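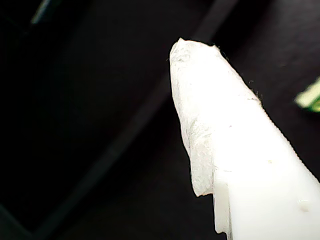

The woman who runs the advice desk at Masri has worked there since it was a telephone and a filing cabinet at the back of a church hall. She asked not to be named, as did the adviser who works beside her, because both of them still go into the reporting centre with clients and want to be let through the door.

Reporting is the thing they wanted to talk about. Most people who are waiting on an immigration claim, or who have been refused and are appealing, have to sign in at set times. The letter gives a place, a day and an hour. Until February people living in Horkent signed at the police station behind the market. Now they go to a unit on a business park 14 miles away, run on contract by a company called Usgate.

"The old arrangement wasn't nice, but you could walk to it," she said. "You could do it and be back to pick the children up. Now it's the whole day gone."

There is one bus. It is run by Pika and it stops on the dual carriageway, and from there people walk along the verge to the business park. The return fare takes a large bite out of an asylum seeker's weekly support. In principle the fare can be claimed back. She took a blank form out of a drawer and turned it over to show me the list of what has to be sent with it.

"They want the original ticket. Pika's drivers issue a ticket if you ask, but the ink fades if you keep it in your pocket. Then they want proof of the appointment, which is the letter, but you need the letter to get into the building next time. So people send a photocopy, and the photocopy is turned down."

I asked how many people the change affects. She said she could only speak for those who come to Masri. The desk opened 445 files last year, and reporting came up in a large share of them. Some were people who report every 2 weeks. Others go less often, and a few have had their reporting stopped altogether after a doctor wrote in.

## What happens when someone misses

The consequences of missing an appointment are what take up most of the desk's time. The adviser explained that a missed date goes on the record whether or not there was a reason, and that it is then for the person to get the reason accepted.

"We had a man who was in hospital," he said. "He had the discharge paper with the date on it. He took it with him the next time and showed it at the window, and they looked at it and gave it back to him. It wasn't copied. When his bail was reviewed it said he had failed to report without explanation. We sorted it out in the end, but it took months, and he wasn't sleeping."

Since then the desk has told everyone to send an email the same day, even a single line, and to keep it. Those without an email account can use the one at Masri. The adviser keeps a paper diary of who is due to sign and when, and rings them the evening before if they have asked him to.

He also asks them to ring him when they come out.

"If I haven't heard by teatime I start phoning," he said. "Usually it's a flat battery. Sometimes it's that the bus didn't come. We have had people detained at the desk, though, and those first few hours matter. If I know by the afternoon I can get a solicitor on to it before the place shuts."

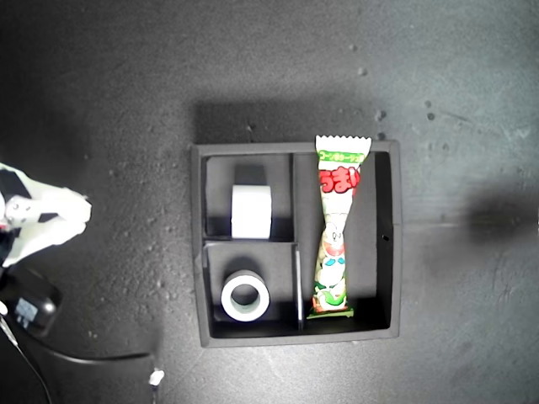
*Two rolls of tape in a divided tray.*

He gives each new client a card to carry, with the Masri number on one side and a solicitor's on the other. Phones are taken away when someone is detained, and the adviser said few people know any number by heart, including their own wife's or husband's. Clients are advised to write down their medication on the same card.

The desk has asked for several changes. It would like telephone reporting for people who have kept to their conditions for a long time, and for those who are pregnant or ill. It would like missed appointments to be logged with the reason given, in the person's own words. And it would like Horkent to have its own place to sign again, even if it only opened 2 mornings a month.

"I don't think any of that is asking for the moon," the woman said. "They know where these people live. They put them there. Nobody in that waiting room is hiding."

She was careful to say that some of the staff at the centre are decent. One of them lets people with pushchairs wait inside when it rains. Another rings through to the desk when a client is confused and there is no interpreter. Her complaint is with how the contract was drawn up, and with the fact that the people who use the service learned of the move by a notice taped to the old door.

"It was in English," she added. "That was all. We translated it ourselves and stood outside handing it out."

The council in Horkent was told before the notice went up, but says it had no say in the decision. Councillors have since written to ask for the bus stop to be moved nearer the business park entrance. Pika has said the stop is a matter for the highways department. The adviser has copies of all the letters in a ring binder and reckons the thing has now gone round in a full circle.

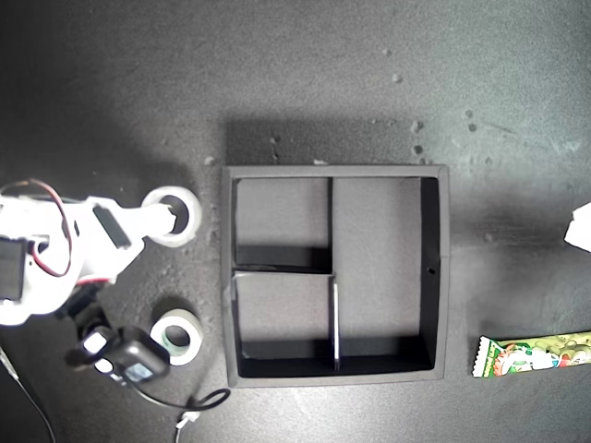 Usgate said by email that it runs the building to the terms of its contract and does not decide who reports there or how often. It said that documents shown at the window "are noted where appropriate", that travel claims are handled elsewhere, and that people who are worried about a missed date should contact their case owner.

I read the reply out over the phone. The woman asked me to repeat the part about the case owner.

"Most of our clients don't have a name for that person," she said. "They've got a general number, and it plays music. I'd be glad if Usgate could send us a list."

She has written to ask for one. The desk is open on weekday mornings, and no appointment is needed. Anyone with a reporting date coming up should bring the letter, both pages, and any bus tickets they have kept.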